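2021-10-30
Greywater bench, Haltia line

Back on the bench after the filter swap. Notes from this morning and the afternoon run, plus what we agreed with the Reltska side on the phone. Nabila has the call summary, so I only put down what touches the bench.

Feed is real wash water again. The mix we made up in August (tap water, detergent powder, a spoon of lint from the dryer screen) gave us nice clean curves and I no longer trust any of them. Real water foams more and carries finer fiber. The foam gets into the level sensor in the header tank and the pump starts hunting. Ebbe has put a piece of slotted pipe around the sensor as a stilling well. It helped. The level trace still has a ripple in it but the pump stays on.

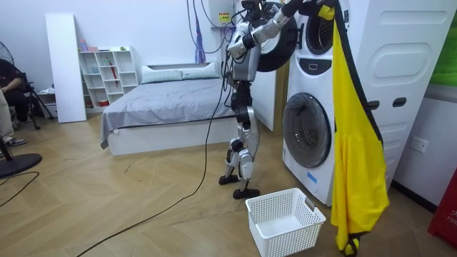 Laundry corner, yellow garment at the washer-dryer.

Feed batch: 155 liters collected in the blue drums, mixed by hand with the paddle, then settled overnight. Took the sample for turbidity from mid-depth. Chaimae wants them from the outlet from now on so they match what the filter sees. Fine by me, but then the older numbers are a separate series and should not go on the same plot. I've started a new sheet for it.

Run 1, sand and carbon column, gravity feed. Inlet turbidity 63 NTU. Outlet dropped quickly in the first part of the run, then flattened and stayed there. Head loss across the sand climbed faster than last time. I think the top layer was already blinding when we started. When I scraped it back there was a gray felt on the surface, mostly lint, with soap in it. It came off in sheets. Sand underneath looked fine.

Stopped the run, backwashed, restarted. The backwash valve is still stiff and needs two hands. Someone please order the quarter-turn one, I have asked for it before.

Run 2, same column, with the mesh sock on the inlet. Head loss much slower. The sock needs cleaning before the sand does, and cleaning it takes a minute under the tap, so that is the right way round. Turbidity at the outlet was no better than in run 1. The sock catches what the sand would have caught anyway. It just saves the sand.

Did not run the membrane unit. The Gumura module is still sitting in its preservative and Houda wants to be here when it is flushed. She is back after the site visit. Please leave the caps on.

Temperature. The drums came in warm and the outlet readings drift as they cool. I logged drum temperature by hand at the start and end of each run, and the probe in the column. They disagree by more than I would like. The hand thermometer is probably right, as it agreed with the ice bath. Probe to be recalibrated before the next set.

pH: the feed is alkaline, as expected with powder detergent. It hardly moves through the sand. It moves a little through the carbon for the first part of a fresh bed, then not at all. I had thought we might get away without dosing before the garden line. We won't, at least with this detergent. Nadja says the people in the Zaki block mostly use liquid, which is a different case. We need a batch of that before anyone writes a sentence about pH in the report.

Talked with Nadja about storage for a while. Her point is that treated water left standing in a closed tank goes bad faster than the treatment people like to admit, and the residents will judge the whole thing by the smell. She is right about the smell. Our tank from the last set was opened today and it had turned. Sulfur, strong enough that we propped the outside door. The lid had been clamped down and the aerator was unplugged. No idea for how long. I've taped the plug to the socket and written on the tape.
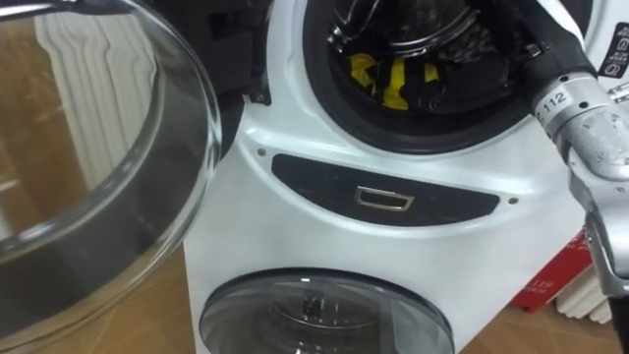

For the next set we keep two small tanks side by side, one aerated and one left alone, filled from the same outlet at the same time. Sample both each morning. Smell is recorded as none, slight or strong, by two people who don't confer. It is crude but it is what the users will do. Chaimae has a proper oxygen meter she can lend us when she is done with the pond work.

Water balance, run 2 only (run 1 was interrupted and doesn't close):
in from drums, less what stayed at the bottom as sludge
out to treated tank
backwash, to drain
sampling and spills

The recovery came to 69 percent, counting backwash as lost. That is low. Most of the loss is the backwash, because I ran it until the water looked clear, and that is a long time with this sand. If we backwash on a timer and send the last part back to the drum, we should get a good share of it back. Ebbe is against returning it. He thinks the fines build up and we end up filtering the same dirt over and over. Try it both ways and see. I would do his way first to get a baseline.

The number matters for the call with Reltska. Their spreadsheet assumes a recovery that we have never seen on this bench, and the tank sizing follows from it. Nabila told them so, politely. They asked whether our figure was for a small column and would improve with scale. Some of it would. The sludge at the drum bottom would not. She has promised them a short note with the balance and how it was measured. I'm to draft it, she will cut it down.

Also from the call: they want to know if rinse water can be collected apart from the first wash. It would be far cleaner going in. It needs a diverter on the drain hose and something to tell it when to switch. Ebbe thinks a simple conductivity trip would do it. I think the foam will fool it the way it fooled the level sensor. He has a spare probe and will put it in the drain line and just log it for a few loads, no switching. Cheap to find out.

Small things

The 2 mm screen is torn at the corner again. Folded it over and clipped it. It wants replacing.

Carbon bed has had all the water it should get. Empty it before the next set, and keep a jar of the spent carbon for Houda. Label it with the detergent type, not only the run number.

The drain by the bench is slow. I pulled out a plug of lint the size of a fist. Everyone tipping sludge please use the bucket and the outside pit.

Sample bottles: we are down to the last tray. The washed ones on the rack have been rinsed once with distilled and are fine for turbidity, but don't use them for anything microbiological.

Logger clock was still off against the wall clock. Set it right after run 2, so the run 1 and run 2 files both carry the old offset. I've put the offset in the header of each file.

Left overnight: drums covered, column full and valves shut top and bottom, pump off at the wall. Aerator ON. Next in is Chaimae, who will pull the first outlet sample before touching anything else.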